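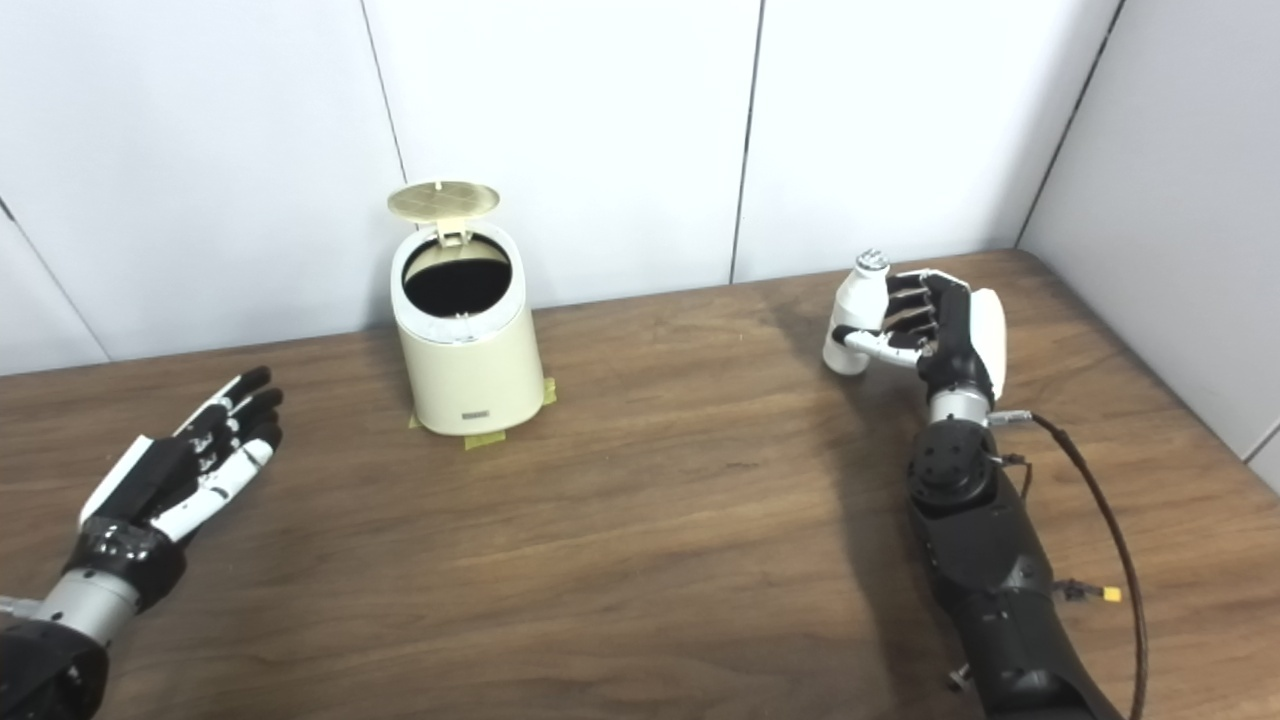 *Small bin with its lid, near the back of the table.*

## 4. Setting up your first card in Lotora

Okay, you've got Lotora installed and you've made a promotion (mine is called Canska Wrestling, and yes, I spent a whole evening on the logo). Now you get to book a show! I'm working from build 1374, so if your menus look a little different, check for an update first.

1. Open **Shows > New Card** and type a name. I used Flumance, my big September event.
2. Pick a venue. The Alaoui Hall holds 3208 fans, but I'd start with the 1000-seat setup, where a half-decent crowd still sounds loud.
3. Add your matches from the bottom of the card up. The main event goes in last, and Lotora locks the running order once it's there.

 **Note:** You can unlock it again with the little padlock. I missed that padlock for weeks and kept deleting whole shows.

4. Click each match and choose a winner, a finish and a time limit. Leave the finish on **Open** if you want the sim to surprise you.
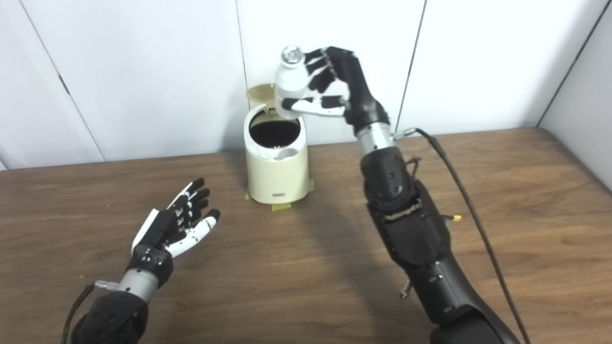 ### Injuries and late changes

5. Go to **Card > Health Check** before you run anything. Anyone with a yellow tag can still work, but keep them out of ladder matches (please, I've lost two champions that way).
6. If somebody has a red tag, hit **Swap** and choose a replacement. The storyline notes carry over to the new wrestler, so read them through and fix any names.

 **Caution:** Swapping a champion out of a title match vacates the belt right away, and Undo won't bring it back. Save first!

7. Press **Run Show**. If you get error 108, one of your tag teams is missing a partner. Go back to the roster, fill the empty slot and press it again.

Ratings show up on the **Results** tab when the last match ends. Title changes get their own page, and I cover that in section 5.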